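Pre-Departure Housing Check, Fekley Internship Exchange
Checked 21/02/2019

I went through the intern apartment on Panyasiri Street before our next group flies in, and I'm putting my comments next to each item so you know what you're walking into!

Smoke alarm: OK. Loud, too (sorry, neighbors).

Front door lock: OK, but the key sticks. Pull the door toward you while you turn it.

Window latches: 2 need work. Both are in the back bedroom, and I've asked the landlord for new ones before anyone moves in.

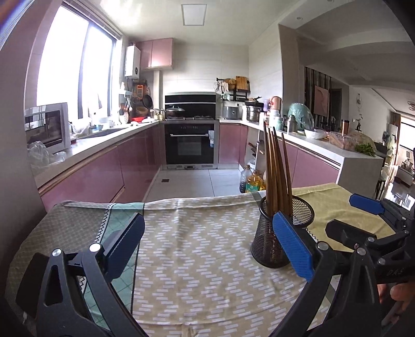

Outlets and cords: OK with a note. If you're bringing a hair dryer over 1000 watts, please don't plug it into the power strip by the desk. Use the wall.

Hot water: OK. Took a while to warm up the first time I ran it, then it was fine.

Emergency sheet: MISSING. I'll print a new one with the Desis office number and the clinic on it.

Walk to work: OK. The Zoltthorpe bus stop is 200 meters away and the sidewalk is lit the whole way, which made me very happy.

Deposit forms: not my department, but bring yours signed anyway. I'll be back in 12 days to recheck the latches and hang the sheet.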